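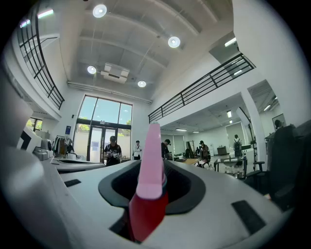
Démonstrations à la pince tenue en main : que vaut vraiment la méthode ?
Rapport de projet, Mpho Sithole

1. Question de départ

Le projet Korkum part d'une promesse que l'on lit partout : équiper un opérateur de deux pinces portatives, enregistrer ses gestes, puis entraîner une politique de manipulation sans jamais téléopérer de robot. Les articles que j'ai lus annoncent un gain de temps considérable. Peu d'entre eux précisent combien de démonstrations ont été jetées en route, et c'est cette perte que j'ai voulu mesurer.

2. Collecte

Nous avons enregistré 157 démonstrations avec 8 opérateurs, tous débutants. La tâche était volontairement simple : saisir un petit objet sur une table ronde, l'orienter, le reposer. Chaque pince porte un support cubique couvert de marqueurs, qui sert à retrouver sa pose dans les images de la caméra placée en hauteur. Une seconde estimation vient de la caméra embarquée sur la pince, traitée par la chaîne Varkov.

Le protocole demandait de garder les deux cubes visibles pendant tout le geste. Dans la pratique, les opérateurs se penchent, croisent les poignets, tournent la pince pour mieux voir l'objet – et le marqueur disparaît.
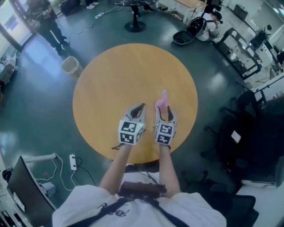 3. Résultats

Sur les 157 démonstrations, 57 ont été rejetées par le filtre automatique, presque toujours pour perte de suivi. Il en reste cent, ce qui paraît confortable tant qu'on ne regarde pas leur répartition : deux opérateurs en fournissent la moitié. La politique apprise imite donc surtout deux personnes.

J'ai ensuite comparé les deux estimations de pose sur 3 742 images tirées au hasard. Elles concordent bien quand la pince bouge lentement. Dès que le poignet pivote, l'écart grandit, et je ne sais pas dire laquelle des deux se trompe. Le rapport interne de Serrano conclut en faveur de la caméra embarquée, mais sans vérité terrain ; je ne reprends pas cette conclusion.

4. Ce que voit la caméra embarquée

Une bonne partie de l'image est occupée par le corps de la pince. Le reste montre souvent la salle, avec ses vitres, ses plafonniers et des gens qui passent. On peut y voir une richesse visuelle utile à la localisation. J'y vois aussi un risque de surapprentissage au décor, que notre jeu de test, enregistré dans la même salle, ne permet pas d'écarter.

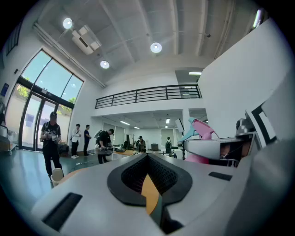
Figure 3. Vue depuis une pince : le corps de l'outil au premier plan, un marqueur carré à droite, le hall et ses occupants au fond.

5. Limites et suite

Un seul lieu, une seule tâche, un filtre dont j'ai réglé le seuil moi-même après avoir vu les premières données. Le module Plilteck, prévu pour la synchronisation, n'a pas été évalué séparément. Avant toute nouvelle collecte, il faudrait un banc de mesure indépendant et un second local. Sans cela, je déconseille de citer notre taux de réussite.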